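Remia: a catalog of paired and joined figures in early carving and clay

README, last revised February 13, 2025
Maintained by Sandra Mapplebeck

Hello, and welcome. If you've landed on this file first, you're in the right place, and if you opened the tables first and came back confused, you're in good company too. I'll try to tell you what the catalog holds, how I put it together, and which columns I would lean on and which I wouldn't.

What it holds

Remia has 77 records. Each record is one object (or one carved panel, where the figures can't sensibly be separated) showing two human or animal figures that are meant to be seen together. Some stand side by side, some face each other, and some share a body, a garment or a headdress. I started the list because I was reading about paired ancestors in origin stories and kept finding the same handful of objects cited over and over, always with slightly different measurements. It seemed worth having one place where the different claims sat next to each other.

I'm interested in ancestor pairs, founding couples, rival brothers, double-headed beasts and mirrored guardians, and all of those get a place. I have left out plain groups, processions, and mother-and-child figures. There is a wonderful literature on mother-and-child figures already and I would have drowned in it.

Where the records come from

Most of them were typed up from printed catalogs and older excavation reports. A further 25 come from the Diekmann bequest, a private collection whose paper slips I was kindly allowed to read through over a long and very cold December. The slips are handwritten, in at least two hands, and the spelling of place names wanders. I kept the spelling on the slip in the column place_as_written and put my best reading in place_modern.

Files

remia_records.csv – the main table, one row per record
remia_sources.csv – one row per printed or handwritten source
remia_links.csv – ties records to sources, since many have several
osura_terms.txt – the word list used in the motif columns
notes/ – my longer remarks, one text file per record where I had something to say

The main columns

record_id: a short code that never changes. If a record is withdrawn, its code is retired with it.
material: stone, fired clay, unfired clay, bone, antler, wood, metal or unknown.
pair_type: side_by_side, facing, back_to_back, shared_body, two_heads, mirrored, unclear.
same_or_different: whether the two figures are given the same features or told apart in some way, by size, dress, hair or sex.
height_cm: as published. If sources disagree, you get the most recent figure, and the others are in the notes.
story_link: filled in only when a source names a particular story or being. Please see the caution further down.
confidence: high, fair or low. This is my own judgment and you are welcome to quarrel with it.
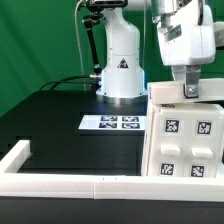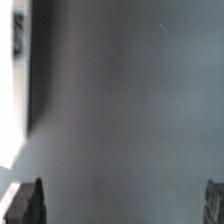 Two views, same place and occasion.

About the word list

The terms in osura_terms.txt come from Osura, a much larger vocabulary I began years ago for myth motifs in general and never finished. I pulled out the part that deals with pairs and tidied it. You'll see that "twins" is used sparingly. A figure gets that term only if a source close to the people who made it says twins. Two similar figures may just as well be spouses, or a person and a spirit, or one being shown twice, and I've come to think a good deal of confusion in older writing starts with the label on the museum shelf. For everything else I use "paired figures", which is dull but does no harm.

The term "joined" covers any pair whose bodies are continuous in the material. It makes no claim about anatomy. A carver working from one piece of antler may leave two figures attached simply to keep them from snapping, and I can't tell that apart from a deliberate choice by reading a catalog entry.

Known trouble spots

The story_link column is thin and a bit dangerous. It is filled for 20 records, and in several of those the story was written down many centuries after the object was made. Please don't use it to argue that a story is as old as the object beside it. I've seen an early draft of this table used that way, and I winced.

The dates are uneven. Printed sources round in different directions, and the Diekmann slips often say only "early" or "very early", which I have passed along as written.

Coverage leans heavily toward regions whose reports I can read. If a region looks empty in Remia, please take that as a fact about me and my languages. Help from readers of other languages would be very gladly received.

Two records, both from a site given as Sukavine, may be the same object published twice. The measurements are close and the drawings differ. I have kept both and cross-referenced them until somebody can look at the piece itself.

Using and citing it

Use it for anything you like, including teaching. If you publish from it, please cite the printed source as well as Remia, because the people who dug these things up and drew them did the hard part. A citation can be as simple as: Mapplebeck, S., Remia: paired and joined figures, with the revision date at the top of this file.

Corrections

Corrections are welcome in any form, long or short. Please include the record_id and tell me where you read the thing you're correcting, with a page number if there is one. I go through them in batches, so a slow reply doesn't mean I've lost yours. Changes are listed in notes/changes.txt, with the name of whoever spotted the problem, unless they'd prefer to be left out.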